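Home | Guides | Hand guiding | Remote control | Downloads

Teaching a bin pick by hand guiding

Applies to the Dosanov cell. Written by Mohsin Tarar, revised 08/11/2025.

1. Clamp the bin to the table. Set the override to 8 per cent for the first pass.
2. Select hand guiding on the pendant and wait for the status line to change.
3. Guide the arm to a point above the rim and save it as the approach pose.
4. Lower the tool towards the item. Keep the wrist clear of the sloping walls — the joint housing will touch before the tool does.
5. Save the grasp pose, close the tool, and guide back out along the same line.
6. Record four passes per item, then load them into Lamon. Discard any pass with a tracking score under 86.

Check the cable loop at the wrist before each pass. If it has slipped below the joint, stop and re-dress it.
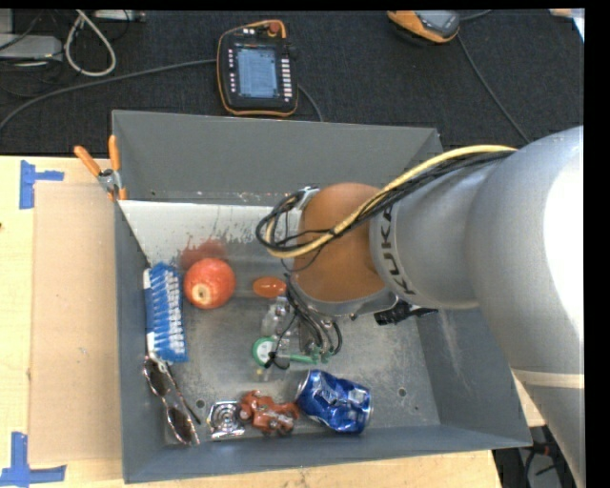
Fig. 1. KUKA arm reaching into the metal bin, mixed items on the floor; pendant behind.

If replay halts with error 99, the approach pose is missing. Repeat step 3.

Contact: Waqas Cheema, Grineck | © Grineck | Back to top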